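Print this page | E-mail to a friend
4 comments | 10 shares

Chapter 10
One Mug, One Coaster?

Matching sets sell well. Hanan Ghanem, writing for Seltesier, claims every mug needs its own coaster. I doubt it. Look at a small collection and ask what the pairing does for the table.

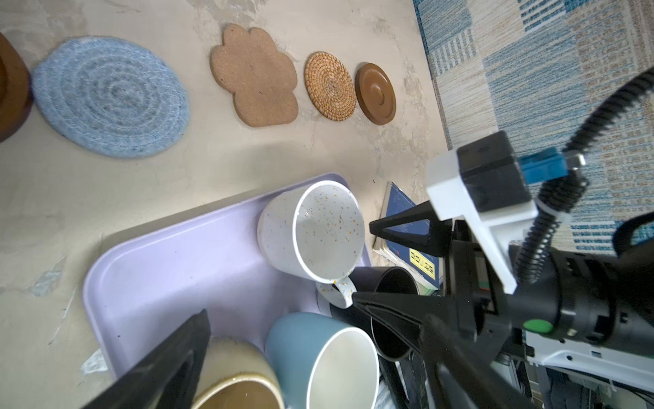
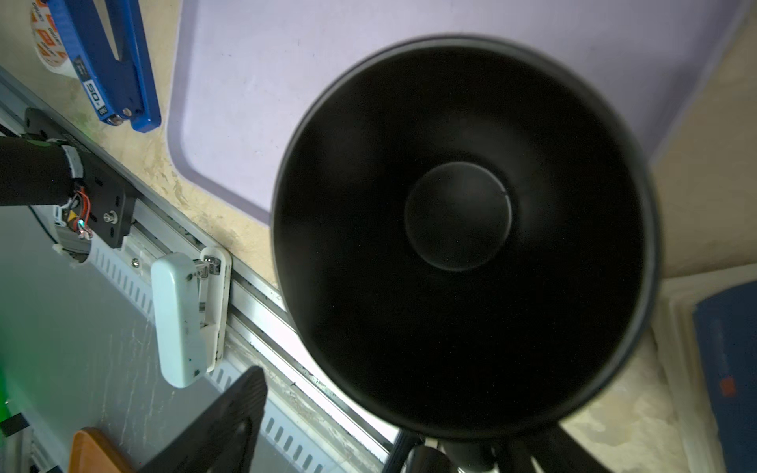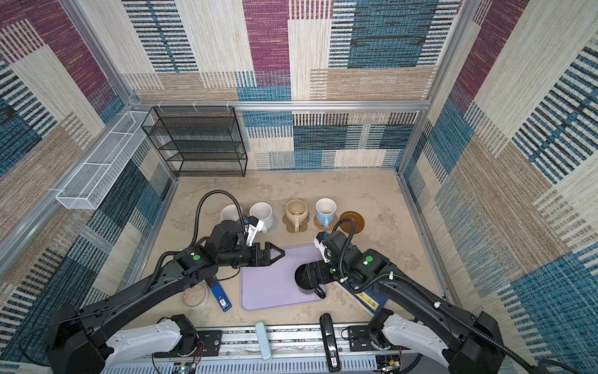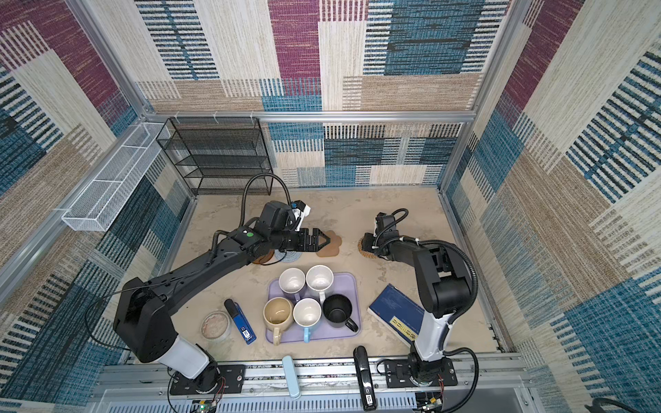
Mugs, coasters and a lavender base.

10.1 The Case for a Tray

A tray moves in one trip. Coasters have to be laid out, and somebody has to pick them up again. Try both for a week before you buy either.

Filed under: Table & Kitchen Basics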